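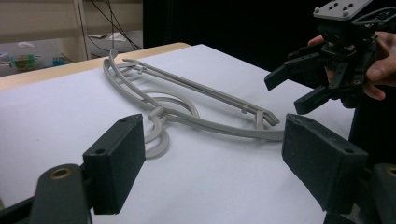

Our closet rods are made for people who are tired of hearing the same sad little crash from the bedroom. The Olasik Steady Rod is the one we've sold the longest, and it's still the one we put in our own closets at home (and in the front hall, and over the washer). A rod has one job, and that job depends a good deal on what you hang from it. Take an ordinary gray plastic hanger, the molded sort with the curled hook and the little pegs and notches on the bar. It weighs next to nothing. Put a winter coat on it, slide it in among all the others, and you've got a load that adds up much faster than most people expect. The Steady Rod was drawn up with that crowded January closet in mind.

Olasik Steady Rod, adjustable closet rod with end brackets

In stock. Ships from our Umley warehouse.

What it is

Two steel tubes, one sliding inside the other, with a lock collar in the middle and a bracket at each end. You set the length, tighten the collar, screw the brackets to the wall and drop the rod in. We've tried to keep it that simple over the years, even when customers have written in with some very clever ideas for making it less so! The one change we did make was to the collar, which used to be smooth and now has ridges all the way around, so you can get a proper grip on it with cold hands or with hands that aren't what they used to be.

The tubes have a powder coat that lets hooks glide without squeaking. If you've ever tried to get dressed at five in the morning next to a sleeping person, you already know why we spent so long on this. Wood rods are lovely to look at and we sell those too (see Zandwood, further down), but a plastic hook on bare wood will drag a bit in humid weather, and a wire hook on cheap chrome will wake the dog.

Sizes

Short: for coat closets, laundry nooks and the odd spot behind a door
Medium: adjusts up to 1,000 mm
Long: adjusts up to 1,444 mm
Extra long: adjusts up to 2,656 mm, with one center support included

Please measure the inside of the closet from wall to wall at the height where the rod will go, and then measure again at the back. Old houses are hardly ever square, and we'd much sooner you ordered the right size the first time than paid to send one back. If you land between two sizes, go up. The inner tube slides a long way in, and a rod that's mostly closed is a stiffer rod.

The extra long one really does need its center support. We know it looks fine without it for the first few weeks. Put it in anyway, please, and find a stud if you possibly can.

Finishes

White, soft black and a warm gray we call Mathew. Mathew has turned into the favorite, and it was very nearly left out of the line, which shows how much we know. It sits somewhere between stone and putty and goes with nearly any wall color we've put it next to. The brackets come in the same finish as the rod. Screws are plain steel with push-on caps to match, and we tuck two extra caps in the bag for the ones that roll under the dresser.

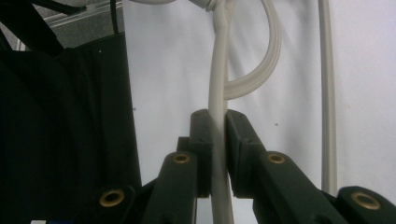
Closet lighting is the other thing people ask us about, usually right after they've finally gotten the rod up and realized they can't tell the navy sweaters from the black ones. We make a small light bar that clips under the Steady Rod, and it comes with its own cord. A light gray cable hanging straight down the middle of a space, as this one does, is easy to spot, so we'd suggest running yours to the nearest corner and down along the trim. The kit has six adhesive clips for that. Stick them on, leave them alone overnight, and press the cord in the next day. Leave a little slack at the top so that you can unclip the bar for dusting without pulling anything loose.

The light bar is sold separately. It fits all four rod sizes, though on the extra long you may want two.

Putting it up

1. Hold one bracket where you want it and mark the screw holes in pencil. For long dresses and coats, give yourself more height than you think you need. For shirts and folded pants you can go a good deal lower and gain a shelf.

2. Set a level on top of the bracket, carry the line across to the other wall, and mark the second bracket.

3. Drill your pilot holes. Use the anchors in the bag if you're going into drywall alone. If you hit a stud, save the anchors for another day.

4. Screw both brackets on snugly. Don't push in the caps yet.

5. Stretch the rod to fit, tighten the collar by hand, and lower it into the brackets. There should be a tiny bit of play, no more than the thickness of a coin.

6. Hang a few things at each end and a few in the middle, and give the collar one more turn. Look over the whole length from across the room. If you're happy, push in the caps.

7. Load the rest of your clothes from the ends toward the middle. Mixed hangers are fine, and so is a hanger with clips, a padded one, or the free kind from the dry cleaner. 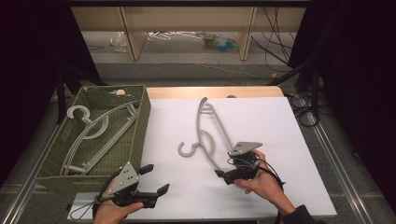

Care

Wipe it down with a damp cloth once or twice a year, spring and fall if you change your clothes over with the seasons. Skip the scouring pads. A drop of dish soap is fine for sticky spots. If the rod starts to feel draggy, rub it with a sheet of wax paper from one end to the other and it'll be good as new.

Check the collar when you do your wiping. It shouldn't loosen on its own, but closets get bumped and yanked and, in some homes, swung on.

Pairs well with

Zandwood hangers: solid beech, nice wide shoulders, a notch on each side for straps. Sold in sets of eight. Heavier than plastic, so count them as part of your load.
Zandwood wood rod: the same brackets, a wooden pole you cut to length yourself.
Olasik shelf clips: turn the top of the rod bracket into a shelf support.
Umley cedar rings: slip over any hook. They smell wonderful for a season, and then a quick sanding wakes them up again.

Things people ask us

Will it mark my walls? The brackets have a thin felt backing, so the paint under them stays in decent shape. The screw holes are screw holes, and a little spackle takes care of those when you move.

Can I use it in a shower? Please don't. The coating is happy in a laundry room but it isn't meant for standing water.

Can I cut it down? You can, with a hacksaw, but only the outer tube and only from the bracket end. File the edge smooth afterward. We can't take back a rod that's been cut.

Do you sell spare collars? Yes, and brackets and caps as well. Send us a note with your finish and size and we'll get them in the mail.

Returns

Sixty days, in the tube it came in if you still have it. If a part arrives bent or scratched, let us know and keep the rest; we'll send out the piece you need.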